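From: Eylül Kırmızıgül
To: Clatden badminton list
Subject: Re: shuttles for club night

Musyoka Ndung'u wrote:
> Do we have enough feathers left or should I order more before the Usbridge match?

Hi Musyoka, hold off on ordering! I got the clear box with the purple clips out on court and we've got a good heap of feathers in there. 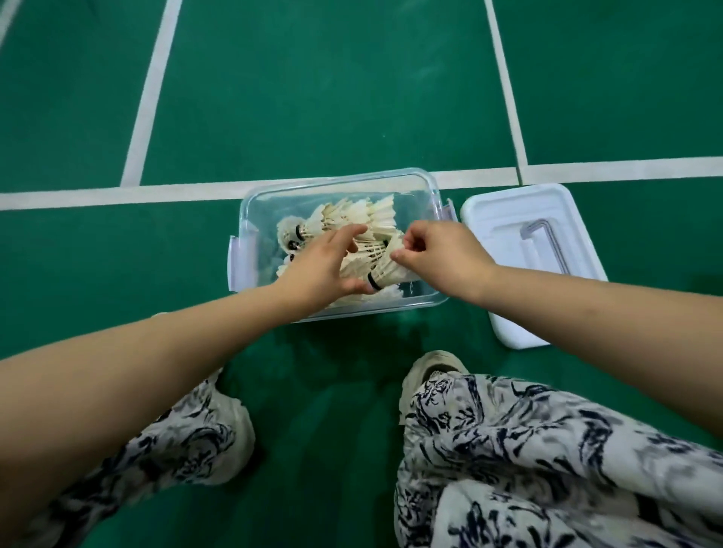

Two things for club night

1. Please use these for games only – plastic ones for warm-up.
2. Busted ones go in the bin, please, and clip the lid back on!

See you there,
Eylül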